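Procura-se quem leia em voz alta

A Sevine, biblioteca de empréstimo por correio com sede em Herkside, abre 2 vagas para leitores de português. O trabalho consiste em gravar romances que já ninguém requisita em papel, para assinantes que os pedem com insistência em cassete. O catálogo tem 721 títulos, dos quais 241 esperam voz desde junho. Alguns merecem a espera.

Pedimos dicção clara, paciência com parágrafos de três páginas e capacidade de dizer "retorquiu ele" sem suspirar. Experiência de teatro é bem-vinda, desde que se deixe à porta. Quem faz vozes diferentes para cada personagem deve avisar logo na carta, para se poupar tempo a ambas as partes.

Oferecemos 98 coroas por hora gravada (hora de fita, não de relógio), chá e uma cadeira que não range. A anterior rangia e ficou registada em toda a obra da Cavix, coleção policial, onde os ouvintes a tomaram por uma pista.
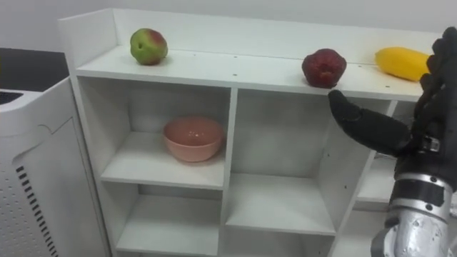
Merja Kallio

Fruta há quase sempre, maçãs incluídas, mas come-se nos intervalos: o microfone apanha tudo.

As candidaturas seguem por carta para a Sevine, ao cuidado da secção portuguesa, até 5 de setembro de 2006. Juntar uma gravação de dez minutos, texto à escolha. Pede-se encarecidamente que não seja poesia própria. As cassetes não se devolvem; os selecionados fazem prova de leitura no estúdio da rua Sison, segundo andar, campainha avariada, bater com força.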